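Bestulside 캠퍼스 학생 프로젝트 결과 보고서
과제명: 매장형 진열대에서 휴머노이드를 다룰 때의 작업 수칙 만들기 (Shukla 수칙 초안)
제출일: 2021년 2월 10일

1. 들어가며

처음 이 과제를 받았을 때는 저희 조 모두가 코드를 쓰게 될 줄 알고 꽤 들떠 있었습니다. 과자를 집어서 옮기는 로봇이라니, 얼마나 재미있겠어요. 그런데 첫 면담에서 저희에게 돌아온 일은 로봇을 움직이는 프로그램을 쓰는 일과는 조금 거리가 있었고, 로봇 옆에서 사람이 어떻게 서고 어떻게 말하고 언제 멈추는지를 글로 정리하는 일이었습니다. 조금 서운했던 것도 사실입니다. 한 학기가 끝난 지금은 이 주제를 맡은 것이 참 고마운데, 왜 그런 마음이 들었는지는 아래에서 차근차근 (아마 조금 길게) 적어 보겠습니다.

Shukla는 저희 과제의 이름이고, 그 안에서 나온 문서를 저희끼리는 그냥 'Shukla 수칙'이라고 부릅니다. 모두 19개 조항입니다. 원래는 더 길었는데, 작업 전에 소리 내어 읽어 보다가 숨이 차는 문장은 전부 줄이거나 합쳤습니다. 기록은 Londora 양식에 남겼습니다. Londora는 Bestulside에서 실습 수업마다 쓰는 기록 양식으로, 칸이 좁아서 다들 싫어하지만 칸이 좁은 덕분에 쓸데없는 말을 안 쓰게 됩니다. 이 보고서에는 그런 덕을 못 봤습니다. 양해 부탁드립니다.

2. 작업 환경과 과제의 범위

작업은 과자와 음료가 놓인 진열대, 그리고 그 옆의 스테인리스 작업대 사이에서 이루어집니다. 로봇은 선반의 물건을 쥐고, 들고, 놓습니다. 말로 쓰면 한 줄인데 그 한 줄 안에 사람이 끼어들 틈이 정말 많습니다. 넘어진 통을 세워 주고 싶고, 삐뚤어진 봉지를 바로잡아 주고 싶고, 바닥에 떨어진 것을 줍고 싶어집니다. 저희도 매번 그랬습니다. 그래서 수칙의 첫 부분은 거의 다 '손을 언제 넣어도 되는가'에 관한 이야기입니다.

범위를 먼저 밝혀 두겠습니다. 로봇의 제어 성능이나 집기 성공률은 다루지 않습니다. ISO 10218처럼 산업용 로봇을 대상으로 한 표준은 용어를 맞추는 데 참고했고, 저희 수칙이 그 표준에 적합하다고 주장하지는 않습니다. 학생이 한 학기 동안 쓴 글이니 그 정도로 읽어 주시면 좋겠습니다.

수칙의 조항은 모두 같은 모양으로 썼습니다. 누가, 어느 상태에서, 무엇을 한다. 이 세 가지가 한 문장에 들어가지 않으면 조항을 둘로 나누었습니다. 예를 들어 4조는 이렇습니다.

제4조. 로봇이 물건을 쥐고 있는 동안에는 누구도 같은 진열대의 어느 선반에도 손을 넣지 않는다.

처음 원고에는 '같은 선반'이라고 되어 있었습니다. 그런데 위 선반의 캔을 드는 팔은 가운데 선반 앞도 함께 차지합니다. 손끝만 보고 있으면 손목과 팔뚝이 어디를 지나가는지 놓치기 쉽습니다.

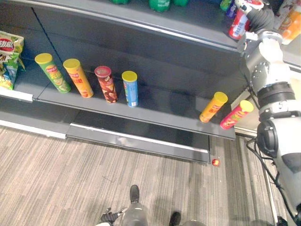 4조는 너무 엄격하지 않느냐는 의견이 중간 발표 때 나왔습니다. 실제 매장이라면 손님도 직원도 계속 선반에 손을 넣을 텐데, 진열대 전체를 막아 버리면 쓸모 있는 수칙이 되겠느냐는 말이었고, 차라리 로봇의 속도를 낮추고 사람은 자유롭게 두는 편이 현장에 가깝다고 했습니다.

좋은 지적이어서 저희끼리 한참 이야기했습니다. 속도를 낮추는 방법은 분명히 있고, 매장에서 쓰려면 언젠가는 그쪽으로 가야 한다고 생각합니다. 다만 저희가 쓰는 문서는 실습실에 처음 들어온 사람이 첫날 읽을 글입니다. 첫날인 사람에게 '느리니까 괜찮다'는 감각을 먼저 심어 주고 싶지는 않았습니다. 그래서 4조는 그대로 두고, 대신 5조에 손을 넣어도 되는 상태를 분명하게 적었습니다.

제5조. 조작 담당이 "멈춤"이라고 말하고 관찰 담당이 "멈춤 확인"이라고 답한 뒤에 정리 담당이 손을 넣는다.

대답이 없으면 멈춘 것이 아니라고 봅니다. 팔이 가만히 있어 보여도 마찬가지입니다. 이 조항 하나 때문에 작업이 눈에 띄게 느려졌고, 첫 주에는 다들 투덜거렸습니다. 두 번째 주부터는 말하는 쪽도 답하는 쪽도 박자가 생겨서, 나중에는 점심 먹으러 가서도 서로 "확인" 하고 대답하는 버릇이 남았습니다.

3. 역할을 나누는 법

사람의 역할은 조작, 관찰, 정리로 나누었습니다. 조작 담당은 로봇에 동작을 주는 사람이고, 관찰 담당은 로봇과 주변 사람을 함께 보는 사람이며, 정리 담당은 물건을 원래 자리로 돌려놓는 사람입니다. 한 사람이 둘을 겸하지 않습니다. 사람이 모자라는 날에는 작업을 하지 않고 기록 정리를 했습니다. Londora에 쌓인 기록이 약 570건이라서 정리할 거리는 늘 넉넉했습니다.

관찰 담당이 제일 심심하고 제일 피곤합니다. 하는 일이 없어 보이니까 옆에서 자꾸 말을 걸어요. 그래서 8조에는 관찰 담당에게 말을 걸지 않는다는 내용을 넣었고, 9조에는 교대를 넣었습니다. 교대는 로봇이 멈춘 상태에서만 하고, 넘겨주는 사람이 지금 로봇의 손에 무엇이 있는지를 말로 전합니다. 비어 있으면 "빈손"이라고 말합니다. 이 부분은 수술실이나 조종실의 인수인계 방식을 다룬 수업 자료에서 생각을 얻었습니다.

조작 장치에 관한 조항도 여기에 들어갑니다. 제10조, 쓰지 않는 컨트롤러는 작업대의 정해 둔 자리에 놓고, 놓은 사람이 놓았다고 말한다. 주머니에 넣거나 의자에 두지 않습니다. 처음에는 '전원을 끈다'까지 넣었다가 다시 켤 때 연결을 확인하는 절차가 길어져서, 전원에 관한 내용은 종료 절차 쪽으로 옮겼습니다. 작업대 안쪽은 로봇의 손이 닿기 쉬운 앞 모서리와 떨어져 있어서 두기에 무난했습니다. 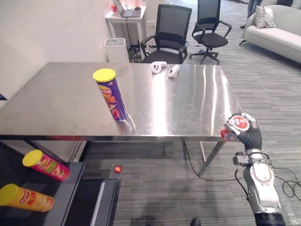 컨트롤러를 로봇이 일하는 탁자에 같이 두는 규칙은 이해가 안 간다, 나라면 탁자에는 작업할 물건만 남기겠다고 한 독자는 초안의 여백에 적어 주었고, 그 밑에 "놓았다고 말하는 건 좋은데, 말을 들은 사람은 뭘 해야 하나요?"라는 질문도 덧붙여 주었습니다.

두 번째 질문을 읽고는 정말 얼굴이 뜨거워졌습니다. 5조에는 말하고 답하는 짝이 있는데 10조에는 말하는 쪽만 있었던 것입니다. 그래서 관찰 담당이 "놓음 확인"이라고 답한다는 구절을 붙였습니다. 첫 번째 의견은 아직 결론을 못 냈습니다. 별도의 거치대를 마련하는 쪽이 깔끔하다는 데에는 모두 동의하지만, 거치대가 멀어지면 사람이 로봇 앞을 가로질러 다니게 되고, 그건 또 12조와 부딪힙니다. 다음 조가 이어받는다면 여기부터 봐 주시면 좋겠습니다. 저희는 개정 후보 목록에 올려 두었습니다.

말이 나온 김에 말투에 대해서도 적어 두고 싶습니다. 초안에서는 금지하는 문장이 너무 많았습니다. '하지 않는다'가 이어지니 읽는 사람이 혼나는 기분이 든다고 하더군요. 그래서 바꿀 수 있는 것은 해야 할 행동으로 바꾸었습니다. '로봇 뒤로 지나가지 않는다'는 '로봇 뒤로 지나갈 때는 멈춤 확인을 받는다'가 되었습니다. 같은 내용인데도 훨씬 잘 지켜졌다고 느꼈습니다. 수치로 잰 것은 아니어서 느낌이라고만 쓰겠습니다.

4. 바닥에 관한 조항

솔직한 고백을 하자면 저희는 바닥을 거의 마지막에 생각했습니다. 눈이 늘 로봇의 손끝에 가 있었으니까요. 그런데 기록을 분류해 보니 '작업 중단' 칸에 적힌 사유 가운데 바닥과 관련된 것이 가장 많았습니다. 케이블을 밟을 뻔했다, 가방이 거슬린다, 뭐가 굴러갔는데 어디 있는지 모르겠다, 그런 내용들입니다.

제12조. 바닥의 테이프 표시는 작업 시작 전에 눈으로 확인하고, 들뜬 곳이 있으면 다시 붙인 뒤 시작한다.

제13조. 케이블은 로봇이 서는 쪽에서부터 벽 쪽으로 따라가며 살핀다.

제14조. 시작 전에 진열대 앞과 작업대 아래를 본다. 작업에 쓰지 않는 물건이 있으면 치울지 그대로 둘지를 정하고 기록한다.

14조의 뒷부분이 조금 이상해 보일 수 있습니다. 치우면 되지 왜 정하고 기록하느냐고요. 저희도 처음에는 '모두 치운다'로 썼습니다. 그런데 모두 치우라고 하면 사람들은 치웠다고 적고 맙니다. 무엇이 있었고 어떻게 하기로 했는지를 적게 하면 적어도 한 번은 허리를 숙여서 보게 됩니다. 작은 물건일수록 그렇습니다. 병뚜껑만 한 것은 서서 보면 카펫 무늬에 섞여 버립니다.

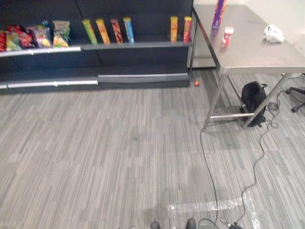 그림 3. 진열대와 작업대 앞 바닥. 투명 테이프 표시와 케이블, 작업대 아래의 검은 배낭이 보인다.

테이프는 색에 대한 논의가 있었습니다. 투명 테이프는 카펫 위에서 빛을 받을 때는 잘 보이지만 각도가 바뀌면 잘 안 보입니다. 노란색이나 빨간색 테이프를 쓰자는 쪽과, 로봇 카메라에 눈에 띄는 색이 들어가는 것이 싫다는 쪽이 팽팽했습니다. 수칙에는 색을 정해 넣지 않고 '선 자세에서 양쪽 끝이 구별되는 표시'라고만 썼습니다. 조금 비겁한 타협이었다는 생각도 듭니다. 권고 사항 쪽에는 사람이 보는 표시와 로봇이 보는 표시를 따로 두는 방법을 적어 두었으니 참고해 주세요.

사람이 서는 위치는 로봇의 팔이 뻗는 쪽에서 100cm 이상으로 정했습니다. 실습실이 넓지 않아서 더 크게 잡으면 벽에 붙어 서야 했고, 그러면 관찰 담당이 선반을 볼 수가 없었습니다. 다른 로봇, 다른 방에서는 이 값을 그대로 쓰지 마시고 팔이 닿는 거리부터 다시 재시기 바랍니다. 이 문장은 굵은 글씨로 쓰고 싶을 만큼 중요하게 생각합니다.

개인 물건에 대해서는 의견이 마지막까지 갈렸습니다. 가방을 아예 방 밖에 두자는 안은 겨울 외투까지 생각하니 현실성이 떨어졌고, 의자에 걸자는 안은 의자가 굴러다녀서 더 나빠졌습니다. 현재 조항은 '끈이 통로로 나오지 않게 둔다'입니다. 짧고 약한 조항이지만 지킬 수 있는 조항이기도 합니다.

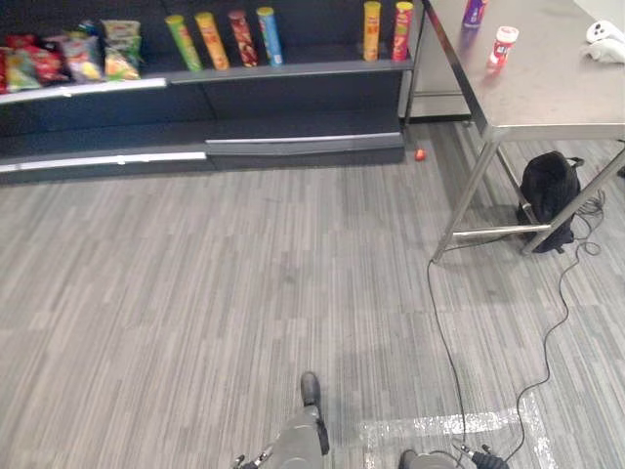

읽는 시간 2분

5. 시작 절차와 종료 절차

앞의 조항들은 성격이 제각각이라서 막상 실습을 시작하려고 하면 어느 것부터 봐야 할지 헷갈립니다. 그래서 수칙의 뒷부분에는 순서대로 따라 읽는 절차를 붙였습니다. 발표를 들으신 분들이 이 부분만 따로 달라고 하셔서 그대로 옮깁니다.

시작할 때
바닥을 먼저 본다. 표시, 케이블, 떨어진 물건의 순서로 본다.
세 담당을 정하고 각자 자기 역할을 소리 내어 말한다.
비상 정지 방법을 조작 담당이 설명하고, 관찰 담당이 따라 말한다.
진열 상태를 기록한다. 비워 둔 자리가 있으면 비워 둔 것이라고 적는다.
로봇의 손이 비어 있는지 확인한다.
첫 동작은 물건에서 떨어진 곳에서 한다.

끝낼 때
로봇이 쥐고 있는 물건을 내려놓게 한다.
멈춤 확인을 주고받는다.
조작 장치를 내려놓고 전원을 끈다.
진열 상태를 다시 기록하고 시작할 때의 기록과 나란히 둔다.
Londora 양식의 빈칸을 채운다. 쓸 것이 없으면 '없음'이라고 쓴다.

진열 상태를 적는 줄은 나중에 들어갔습니다. 통과 통 사이에 넓은 빈자리가 있을 때, 원래 비워 둔 것인지 물건을 옮긴 다음인지 다음 조는 알 방법이 없습니다. 저희도 Drutport 쪽 실습조의 기록을 넘겨받았을 때 딱 그 문제로 한나절을 보냈습니다. 봉지 과자는 더 까다롭습니다. 서로 기대어 서 있어서 하나를 빼면 옆의 봉지까지 자세가 바뀌는데, 글로는 그 모양을 적기가 참 어렵습니다. 결국 정면에서 찍은 사진을 기록에 붙이고, 글에는 왼쪽부터 색만 적는 것으로 정리했습니다.

'없음'을 꼭 쓰게 한 것은 빈칸의 뜻이 두 가지이기 때문입니다. 볼 것을 봤는데 아무 일도 없었는지, 아예 안 봤는지. 초기 기록에는 빈칸이 많아서 분류할 때 그 부분을 모두 '알 수 없음'으로 처리해야 했고, 그 아쉬움이 지금도 조금 남아 있습니다.

6. 해 보고 알게 된 것

수칙을 쓰는 동안 조원들 사이에서 가장 자주 나온 말은 "이걸 누가 지켜요"였습니다. 이 말이 나올 때마다 조항을 실제로 한 번씩 따라 해 보았고, 따라 하다가 웃음이 나거나 멈칫하게 되는 조항은 고쳤습니다. 16조가 대표적인데, 원래는 이상을 발견한 사람이 관찰 담당에게 알리고 관찰 담당이 조작 담당에게 알리게 되어 있었습니다. 급한데 줄을 서서 말을 전하는 셈이었습니다. 지금은 누구든지 "멈춤"을 외칠 수 있고, 들은 조작 담당은 이유를 묻지 않고 멈춥니다. 이유는 멈춘 다음에 묻습니다. 잘못 외친 사람을 탓하지 않는다는 문장도 함께 넣었습니다. 이 문장은 기술적인 내용이 하나도 없는데 조원 모두가 제일 아끼는 문장입니다.

부족한 점도 많습니다. 첫째로 저희 수칙은 원격으로 조작하는 경우를 생각하고 썼습니다. 로봇이 스스로 다음 동작을 정하는 경우에는 '조작 담당'이라는 말부터 다시 정의해야 합니다. 둘째로 방문객에 대한 조항이 약합니다. 뒤쪽 의자나 소파 쪽에 사람이 있을 때 그 사람도 작업에 참여한 것으로 볼지 정하지 못해서, 지금은 '방에 있는 모든 사람은 멈춤 신호를 안다'라는 한 줄뿐입니다. 셋째로 유리병이나 뚜껑이 열린 음료는 아예 다루지 않았습니다. 쏟아지는 물건은 별도의 장이 필요하다고 판단했는데, 쓰다 보니 학기가 끝났습니다.

그리고 저희 기록만으로 이 수칙이 사고를 줄였다고 말할 수는 없습니다. 비교할 대상이 없기 때문입니다. 수칙을 쓰기 전의 기록은 양식이 달라서 같은 표에 놓을 수 없었습니다. 평가를 제대로 하려면 양식을 먼저 고정하고 수칙은 나중에 바꾸었어야 했는데, 저희는 둘을 한꺼번에 바꾸는 바람에 어느 쪽의 효과인지 알기 어렵게 만들었습니다. 뒤에 오실 분들은 꼭 따로 바꾸세요!

7. 앞으로의 일정과 인계

개정판은 5월에 다시 읽기 모임을 하면서 만들 계획입니다. 그때까지 모을 의견은 다음과 같습니다. 컨트롤러를 두는 자리, 바닥 표시의 색, 방문객의 범위, 그리고 조항 번호를 바꾸지 않고 내용을 고치는 방법. 마지막 것은 사소해 보여도 중요합니다. 사람들이 "4조!" 하고 번호로 부르는 데 익숙해졌는데 번호가 밀리면 한동안 엉뚱한 조항을 외치게 됩니다.

인계 자료는 수칙 전문, Londora 기록 원본, 분류 기준을 적은 문서입니다. 분류 기준 문서에는 저희가 서로 다르게 분류했던 사례를 지우지 않고 남겨 두었습니다. 의견이 갈린 이유까지 읽어 보시면 조항이 왜 지금 모양인지 짐작하시는 데 도움이 될 것 같습니다.

긴 글 읽어 주셔서 고맙습니다. 초안마다 여백 가득 의견을 적어 주신 분들께 특히 감사드리고, 인쇄본이 필요하신 분은 실습실 문 옆 책꽂이의 파란 파일에서 가져가시면 됩니다. 다 떨어졌으면 파일 안쪽의 신청란에 적어 주세요.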